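Module 7 : Préparer la table et présenter les petits contenants
Notes de cours, séance du lundi 6 avril
Atelier Te Moana, salle 22
Enseignante : Noeline McKinnon

Rappel de la séance précédente. Nous avons vu le rangement du placard sec et la lecture des étiquettes. Les personnes absentes peuvent demander les feuilles à Shigeru Tsuji, qui garde un jeu complet dans le classeur Bruststead.

1. Le plan de travail

On commence toujours par la surface. Un plateau clair a un grand avantage pour notre travail : les miettes, les gouttes et les traces de sucre s'y remarquent vite. Il a aussi un défaut, car les ombres s'y remarquent également, et un débutant essuie parfois trois fois une tache qui est seulement une ombre. Pour vérifier, on baisse la tête jusqu'à la hauteur de la table et on regarde la surface de côté.

Ordre à respecter : enlever les objets, passer le chiffon humide du fond vers soi, sécher avec un second chiffon, attendre un peu. On ne pose rien pendant cette attente.
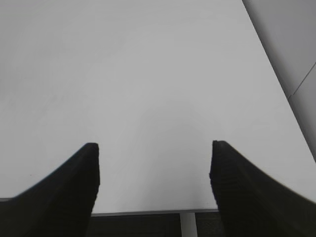 Fig. 1. Plateau blanc, zone centrale dégagée, avec une légère ombre.

Remarque sur le vocabulaire. Dans ce cours, « dégagé » veut dire sans objet posé. « Propre » veut dire lavé et séché. Les deux mots ne sont pas équivalents, et je vous demande de les employer avec précision dans vos fiches.

2. Les petits bocaux

Un petit bocal en verre demande plus d'attention qu'un grand. Il est léger, il tourne facilement sous les doigts, et un produit épais comme le miel ou le sirop rend vite le bord collant. On le prend par les côtés, jamais par le haut seulement, parce qu'un couvercle mal vissé peut rester dans la main.

Les points à contrôler avant de présenter un bocal :
le couvercle est vissé droit ;
le bord entre le couvercle et le verre est essuyé ;
l'étiquette n'est pas décollée aux coins ;
l'inscription principale est tournée vers la personne assise.

Pour le dernier point, il y a une difficulté quand l'inscription se trouve sur le couvercle et non sur le corps du bocal. Sur un couvercle blanc à caractères dorés, par exemple, le sens de lecture doit guider l'orientation, même si l'étiquette du corps regarde alors ailleurs. Il faut aussi éviter de frotter fort sur la dorure, qui s'use avec le temps. Un chiffon doux et presque sec suffit.

Le verre à facettes se nettoie facette par facette. C'est un peu long, je le reconnais, mais un passage rapide laisse des lignes grasses dans les angles, et la lumière les montre tout de suite. 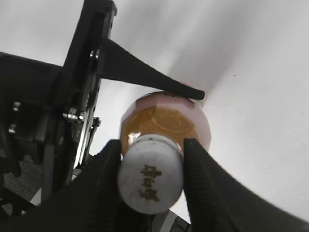
Faut-il conserver le miel au réfrigérateur après l'ouverture ?
Ce n'est pas nécessaire : il se garde bien fermé, à température ambiante, dans un endroit sec et à l'abri du soleil. Le froid le rend plus dur et favorise la cristallisation.

3. Exercice pour la prochaine fois

Choisissez chez vous un bocal de petite taille. Préparez la surface selon l'ordre du point 1, puis présentez le bocal selon le point 2. Notez vos observations sur la fiche 18, disponible dans le dossier Flistska. Une demi-page est suffisante. Les phrases complètes sont préférées aux mots isolés.

Lecture conseillée : polycopié général, page 101, paragraphe sur les couvercles. La correction aura lieu en mai, avec les fiches des autres groupes.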